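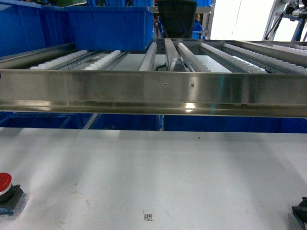 Roller rack, front edge.

14/10/2022 – workshop notebook, glue trials

Back to the hide glue at last, after far too long away from it! I opened the Rantala batch we put by in May and soaked 40 grams overnight in cold water, which is how I was taught and how I shall probably always do it. By morning it had swelled up nicely, and I warmed it very gently with the lid on. The Dridum pearls went in the second pot, same weight, same water – they took longer to go smooth, and I had two cups of tea waiting for them.

Rubbed joints on beech offcuts, 9 from each pot, no clamps. Room stayed cool all day, so I warmed the wood first. Sample 29 (the old Arnton one) is still holding, bless it.

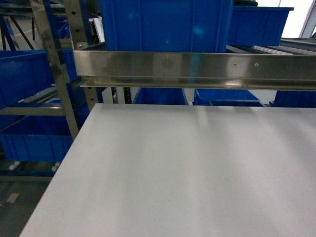 Still to do

Break the joints once they have had a proper rest, and write down whether the wood or the glue gives way first. Look up page 838 of the Imness binder for the last lot of figures.
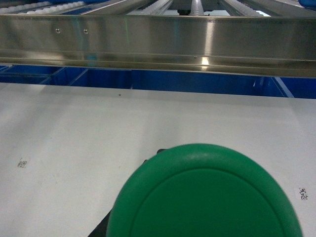
Page last changed: 14 days after first entry

Added a note on smell: the Rantala pot is much the milder of the two, even on the second warming. I would still open a window.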